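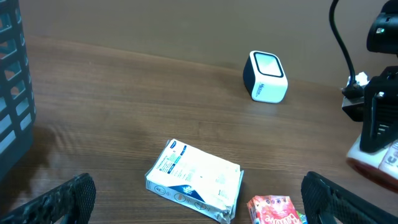

Help Desk > House & Yard > Sorting and Tidying > Recycling at home

7 min read

Flattened supply cartons with silver stuff inside, paper bin or trash? Also the table is a disaster

Asked by Wiebke Hagedorn, Mon 31 August

Quick one, typing this before work so sorry for the mess.

My mother moved in with us in the spring and since then we get a delivery of care supplies every two weeks. Wipes, pads, dressings, skin stuff. Everything comes in a box inside a box. I flatten the small ones and leave them on the table by the wall and then take them out in one go. That was the plan anyway.

Problem is some of the cartons are not just cardboard. White outside with blue printing, look like totally normal paperboard, then you squash one and where the edge creases open there's a silvery layer on the inside. Not a separate bag, it's part of the carton or stuck to it. I tried peeling one and got maybe a third of it off in little strips and gave up.

Our town (Madgate) has paper/cardboard in one cart and containers in the other. The sheet that came with the carts says "no lined cartons" under paper but then under containers it says "milk and juice cartons" and nothing about anything else. So is a wipes carton a lined carton? Is it a juice carton?? My husband has been putting them all in paper. I have been putting them in the trash behind his back. One of us is wrong.

Second part. The table itself. It's a nice wood table, used to be for plants and mail. Now it has:
- a plastic basket, dark grayish teal, the kind with rectangular slots up the sides. Supplies for the day go in there in theory
- the little white cube gadget with the black band, at the back against the wall, which has to stay there
- whatever cartons I squashed and didn't take out
- mail, glasses, a mug, my keys

I need the table to work for three people, one of whom (my mother) doesn't see great and gets upset if things move. Anyone have a setup for this that isn't buying a cabinet? No room for a cabinet. Also the basket is black hole, things sink to the bottom and expire.

Thanks in advance, will check back tonight.

3 answers

Ludger Albers
Trash. Anything shiny inside = trash. Done.

Comments on this answer:
Wiebke Hagedorn: juice boxes are shiny inside and they take those?
Ludger Albers: those are different
Jannik Seidel: Not every town, see mine below

Nawal El Idrissi
Marked helpful by the asker

Ok I did this for my father for almost four years so let me do both parts, the cartons first.

There are a few kinds and they feel different in your hand once you know. Do the tear test. Take a corner, tear it slow.

Tears clean, fuzzy edge, gray or brown in the middle: plain paperboard, even if the outside is glossy white. Paper cart. The gloss is usually just coating and the print doesn't matter.

Tears but there's a thin film that stretches and hangs on: plastic lined. Most paper programs don't want it. Ours didn't.

Tears and you see silver, and it either rips like foil or stretches: foil or metalized film. That's yours from what you wrote. Juice cartons are built kind of similar but the places that take them have a process for it, they want drink cartons and not random packaging that resembles one. So not automatically the container cart either. I would call. Seriously just call the number on the cart, ask for whoever handles sorting questions and not the billing line. I took one of ours down to the drop off in my purse and the guy tore it in front of me and said no, trash. Took two minutes after weeks of wondering.

One thing to check before you throw out the whole lot. Sometimes the silver is a liner glued in only at a couple spots and if you open the glue flap first, before squashing, it pulls out in one peice. Once the carton is crushed the liner creases into the board and you get the little strips you're describing. So open the long seam, try the liner, then flatten. If it comes out, board goes in paper, liner in trash. If it doesn't come out in ten seconds leave it, your time is worth something.

We had Skindeck wipes for a long while and those were plain board with a pouch inside, no problem at all. Then the supplier swapped us to something else with the shiny inside and I didn't notice for months. So don't go by the brand you think you're getting, check each time the look of the box changes.

Also!! Before any of it goes anywhere, cut off the label with her name. Ours had name, date of birth, and an order number right on the side. I kept a pair of kitchen scissors in the drawer and snipped it off while flattening. And cut out the panel with the product name and size from ONE carton of each kind and keep it, you'll want it when you reorder and can't remember if it was the medium or the long ones.

Now the table.

What worked for us was deciding that the table is for today and nothing else. Rest of the delivery goes under the bed in the boxes it came in, tops cut off. Every evening I moved tomorrow's stuff into the basket. Takes a few minutes. Sounds like a chore but it's way less than digging.

For the black hole thing: stand things up. Those slotted baskets are deep, if you lay packs flat you only ever see the top one. I cut down two shoe boxes and stood them inside like dividers, packs on end like files. Newest at the back. Write the month on the pack with a fat marker, just the month. When I was finding a pack in there marked August in the middle of winter I knew it was time to go through it.

And the basket has slots so tie a tag through one of them. Big letters. My father couldn't see labels on white boxes, everything is white and blue, it's maddening, but he could see a red ribbon tied on the corner where the gloves were. Then he just went to the ribbon. If your mother gets upset about things moving, pick the spots WITH her and then put tape on the table where the basket corner goes. Painters tape, comes off wood fine if you don't leave it forever. I left mine too long and it took some finish with it so change it now and then.

Leave the cube at the back where it is. Just keep the area in front of it free, don't use it as a bookend (I did that with ours, whole stack of pads leaning on it, and somebody was always knocking it).

Mail, keys, glasses: hook or a bowl somewhere else. Not on that table. Hard rule in our house and my brother still put his keys there.

Empties: paper grocery bag hanging on the back of a chair or a door knob. Two if you can, one for paper and one for trash, and the person who opens the carton does the tear test and drops it right then. The flat ones left on the table are the whole reason it looks bad. They don't even take much space, they just slide over everything and you loose stuff under them.

Hope she is settling in ok. It gets easier when the table is easier, at least that was true for me.

Comments on this answer:
Wiebke Hagedorn: This is so helpful thank you. Did the tear test on four just now. Two plain, two silver. So we were both wrong half the time
Nawal El Idrissi: lol sounds right
Ha-rang Um: +1 for standing packs on end. Bread tins work as dividers too if you have old ones
Wiebke Hagedorn: Will the shoe boxes get gross? She sometimes puts damp cloths back in there
Nawal El Idrissi: yes they will, swap them out, they're free. or use the bread tins like Ha-rang says

Jannik Seidel

Adding the local side, I'm two towns over from Madgate and I think we're on the same hauler but DON'T hold me to it.

Ours takes drink cartons in containers. Does not take foil lined anything else. I asked on the phone last year and the woman said if it held liquid you drink or soup, yes, otherwise no. Pet food bags, chip bags, lined powder cartons, wipes cartons with foil, all trash. She also said they'd rather have one carton wrongly in the trash than one wrongly in paper, it messes up the bale. So your method behind your husband's back was the better one of the two, for the silver ones.

Couple other things

- anything that touched a wound or has cream on it doesn't go in either cart, even if the box is good board. Bag it.
- the outer shipping box, the brown one, is the bulk of it. That's always paper, just pull the tape. We get a box every month that's 70 percent air.
- ask your supplier if they can skip the inner cartons. We use Iglesias (small medical supply place, delivers around here) and they'll send loose packs in one big box if you ask, they put a note on the account. Cut our empties down a lot. Downside is you lose the printed instructions so keep one set.

On the basket, I went the other way from Nawal and got rid of the deep one. Use a shallow tray, Pomero makes a low one with a lip, fits at the back of a narrow table. Can see all of it from above. Doesn't hold as much obviously. If your basket is tall enough that it blocks the light on that end of the table that's another reason, my wife was complaining she couldn't see what she was picking up behind ours and it was just the shadow of the thing. Moved it to the other end and she quit complaining.

Wood table, put something under whatever gets wet. Wipes packs leave a ring if the lid's not shut. Ask me how I know

Comments on this answer:
Wiebke Hagedorn: Didn't think about light at all. Going to try the other end this weekend but have to talk my mother into it first
Ludger Albers: so its trash like I said
Jannik Seidel: the silver ones yes
Wiebke Hagedorn: Update, called the cart number at lunch. On hold forever then a very nice man. Foil lined goes in trash in Madgate, plain paperboard in paper, they want it flat but not taped together in bundles. I had been taping bundles. Telling my husband tonight
Ha-rang Um: do they care about the plastic window kind? the ones like tissue boxes have
Wiebke Hagedorn: Didn't ask, sorry. I'd pull it out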